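Skip to basket
We use cookies to remember your basket. Accept | Settings

Plimley Kitchen Set for Robot Clubs

Play food and kitchenware for school and college pick-and-place projects. It suits single-arm benches - the mug, plate and colander give beginners easy places to aim for. The banana is harder to hold.

Club tasks at Orkdale, set by Ailbhe Mac Carthaigh:
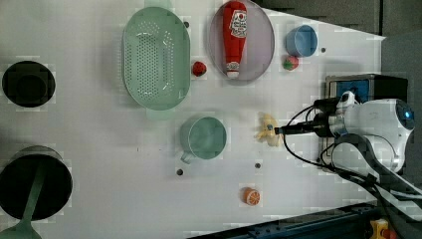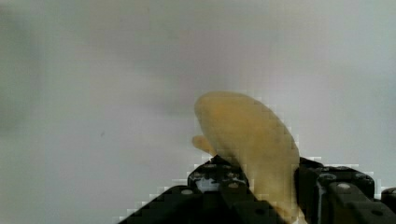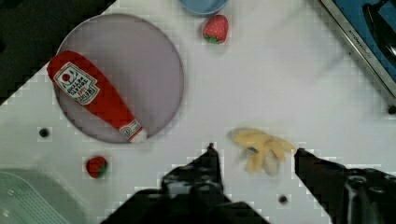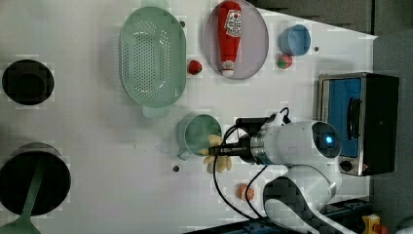

Ordering
Code 673. Clubs can pay by invoice. Robot arm not included.

Related items
Saragih gripper pads, pack of 17
Burkirberg bench mat, 800 mm

Contact us | © Plimley | Back to top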